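Food Writing and Small Producers
Week 4 handout: Writing about preserved and fermented foods

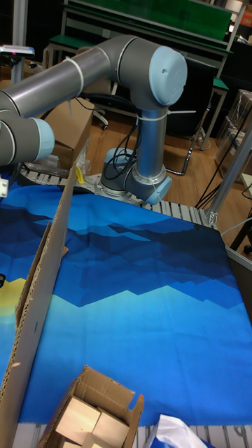 What does a reader want from a story about pickles or sauerkraut?

Mostly they want to know what it tastes like, who made it and whether they could make it or buy it themselves. The science comes after that, and only as much of it as the story needs.

Reading for this week
Course reader, section 4, both pieces. The first is a profile of a fermenting business in a country town. The second is a recipe column with a long introduction. Read the recipe column twice, once for the method and once for the voice. Bring a jar of something fermented or pickled if you can. Shop-bought is fine.

1. Terms you need to get right

Pickling is the broad word. A pickle can be made with vinegar or by fermenting in salt or brine. Readers mix these up and so do plenty of published writers. If the sourness comes from added vinegar, the food is a vinegar pickle. If it comes from bacteria turning sugars into lactic acid, it is a lacto-fermented pickle. The "lacto" refers to lactic acid. It doesn't mean there is milk in the jar, and you'll save your reader some worry by saying so when the story is for a general audience.

Brine is salt dissolved in water. Dry salting is when salt is rubbed or massaged into the vegetable and draws out its own liquid. Sauerkraut is usually dry salted. Whole cucumbers are usually brined.

Live or raw means the product hasn't been heated after fermenting. Pasteurised means it has. Check with the maker and check the label. Don't write "probiotic" unless you know what you're claiming. A food can contain live cultures without anyone having shown that it does a particular thing for your health. Our rule in this course is that health claims are attributed to a named, qualified source or they come out.

Kimchi is a family of dishes. If you write "kimchi" and mean the napa cabbage version with chili, say which one. The same goes for chutney, relish and achar, which overlap but aren't the same thing.

2. Describing sour

Sour is a hard flavour to write about. Most first drafts use "tangy" in the first paragraph and again in the last. Try these questions while you taste:

How quickly does the sourness arrive? Vinegar tends to hit at once and in the nose. Lactic sourness is often slower and rounder.
What comes with it? Salt, garlic, dill, a bit of fizz, a yeasty smell.
What is the texture doing? Crisp, limp, squeaky, soft in the middle and firm at the skin.
What would you eat it with?

Write down the plain words first. Comparisons can come later, and one good one is enough for a paragraph. "Like the end of a green apple" tells me something. "Like a symphony" doesn't.

From Nia Parry's draft last term, used with her permission:

"The beans were sour the whole way through and still snapped. There was dill, then a lot of garlic, then dill again. I ate them standing at the fridge with the door open."

The last sentence tells us she liked them. She never has to say so.

3. Case study: the Gotwood piece

Gotwood is a two-person pickling business that sells at a Saturday market and through a handful of grocers. Dilruba Bandara wrote about it for her major assignment and the finished article is in the course reader. Look at the order she puts things in.

She opens at the sink, with cabbages being trimmed. The owners' history doesn't start until the fourth paragraph. The price of a jar is given early. The explanation of fermentation takes up a single short paragraph, and it sits right after one of the owners presses the cabbage down under its liquid, so the reader already has a question about why it has to stay covered.

Her first draft ran the other way around. It began with 593 words on the history of preserving before anyone in the story picked up a knife. She cut that section to 154 words and moved it down. Both versions are on the course page. Compare them before class and mark the sentences that survived.

Points for discussion:
Does the piece miss anything from the longer history section?
She quotes one owner far more than the other. Is that a problem?
Would you have kept the paragraph about rent?

4. Interviewing a maker

Go when they're working, if they'll have you. People explain things better with their hands busy, and you'll see steps they would leave out in a café. Ask before you go whether you need closed shoes, a hairnet or tied-back hair. Don't wear perfume or strong aftershave.

Ask what goes wrong. Most makers have a story about a soft batch, a leaking lid or a summer when the kitchen was too warm. These answers are usually more useful than "What's your philosophy?"

Ask for amounts and times, then read them back. If a maker says "a few weeks", ask what the shortest and the longest would be. Some won't give you their recipe and they don't have to. You can still describe what you saw.

Taste with them and ask what they notice. Write down their words exactly. Loïc Masson's profile of the Krajčí family deli is mostly built on one of these tastings, and the strongest line in it is the grandmother saying the horseradish was "not angry enough".

Don't accept a free case of anything. A taste at the bench is part of the reporting. If you take a jar home, pay for it or tell the reader.

5. Recipes and safety

If your piece includes a recipe, it has to be one that has been tested. That means made from your written version by someone other than you. Pankaj Rajput will run the swap in the tutorial and pair you with a tester.

Give salt by weight. A spoonful of fine salt and a spoonful of coarse salt aren't the same amount, and in a ferment the difference matters. Give the weight of the vegetables after trimming.

State clearly where the jar is kept, how the food is held under the liquid, and what the reader should do if they see fuzzy mould. Don't ask the reader to use their judgement on safety. Shelf-stable canning recipes are not accepted for this assignment. Use a refrigerator pickle or a simple salt ferment, and check your method against current government food safety advice. List the source at the bottom of your draft.

Never alter the vinegar in a tested recipe to suit your taste and then publish it as tested. You can change the spices and say that you did.

6. Headlines

Puns on dill, brine and being in a pickle have all been used many times. You may hand in one pun headline for the workshop as long as there is also a plain one beside it. We'll vote on them. The plain one usually wins, though "Kraut of Order" did well last year.

7. Assignment 2

Write a profile of a small producer who preserves food in some way. Smoking, drying and curing are all fine, as well as pickling. You need two interviews, and one must be with somebody who isn't the owner. A stallholder, a supplier or a regular customer would do.

Drafts are due 7/26/24 by the end of class. Hand in a paper copy and upload the same version to the course page. Late drafts go to Dinesh Kodikara and won't be included in the workshop round.

Put your interview notes in the same folder. They won't be marked but I do read them.

Next week: bread. Read the Zurthorpe bakery piece and come with one paragraph you would cut.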